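Plondar Teleoperation Demonstration Cell
Product line: Skirkard Data Collection
Data sheet revised 3/2/24

Plondar is a bench-mounted cell for recording manipulation examples on desktop computer hardware. An operator drives the arm through a job on a real machine, and the cell stores each attempt as one episode for training a policy. It is supplied as a complete station or as an upgrade to an existing slotted table.

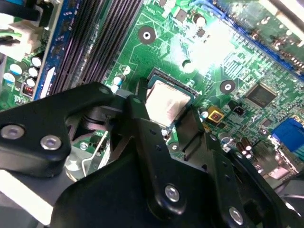
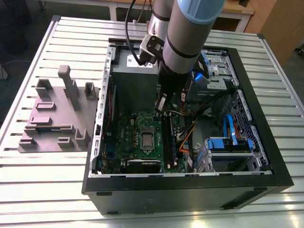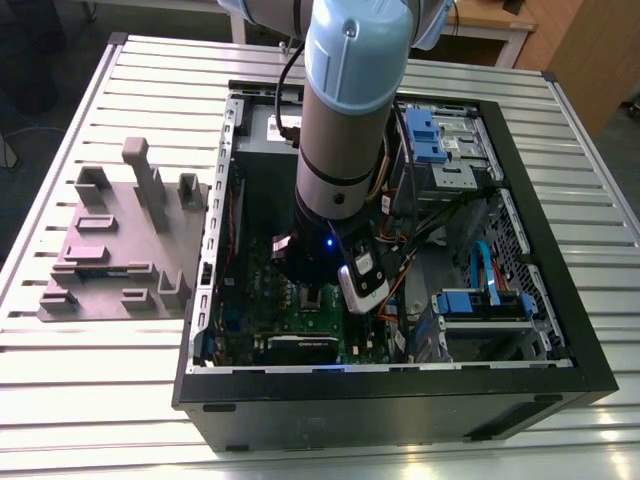

Wrist view of the processor area, followed by two fixed-camera views of an open tower on the slotted table.

Views
The wrist camera travels with the gripper and keeps the contact area in view during the final approach. The fixed cameras cover the case interior, the fixture plate and the lower part of the arm. In close work the gripper covers part of the wrist view, and the fixed views should be used to check position. All streams are saved on a common clock with joint positions, gripper opening and operator commands.

Work surface
Parallel aluminum extrusion with narrow grooves. The tower is laid on its side with the side panel off and the opening facing up. Fixtures and cases may be moved between sessions. Moving a fixed camera requires a new calibration before recording continues.

Fixture plate
Gray plate with an upright post and a set of low holders. It sits to the left of the case. Blank plates and drawing files are available for customers who need holders for their own parts.

Recording
Episodes are started and stopped with a foot pedal. The operator marks each one as complete, failed or discarded. Failed episodes are kept by default and can be filtered out at export. A text instruction is attached to every episode and may be edited later without changing the recorded data.

Koment, the review software, plays all views side by side and lets a second person trim idle time at either end. Original files are not altered by trimming.

Episode length: set by task, 20 minutes maximum
Operator stations per cell: 2
User-defined outcome tags: 5
Export: per episode or per task folder
Emergency stop: one on the table rail, one at each operator station

Typical tasks
Memory module removal and seating
Expansion card removal and seating
Cable connection and routing
Drive bay latch operation
Part transfer between case and fixture plate

Collection notes
Vary the case position between episodes. A set recorded with the case in one spot will usually train a policy that depends on that spot. Change the starting pose of the arm as well, and record under more than one lighting condition. Glare on bare boards and metal covers can wash out detail in the wrist view; check a short test episode before starting a long session.

Disconnect mains power from the target computer and follow the grounding procedure in the manual before the arm enters the case.

Options
Gavalas gripper finger set, matte black
Additional fixed camera with rail clamp
Spare foot pedal
Operator training, on site

Lead time and support
Cells are built to order. The next build slot opens in October. Technical questions on recording formats go to Nkechi Nwankwo; fixture plates and custom holders are handled by Ladi Afolabi. Please include the serial number of the cell and the Koment version with any support request.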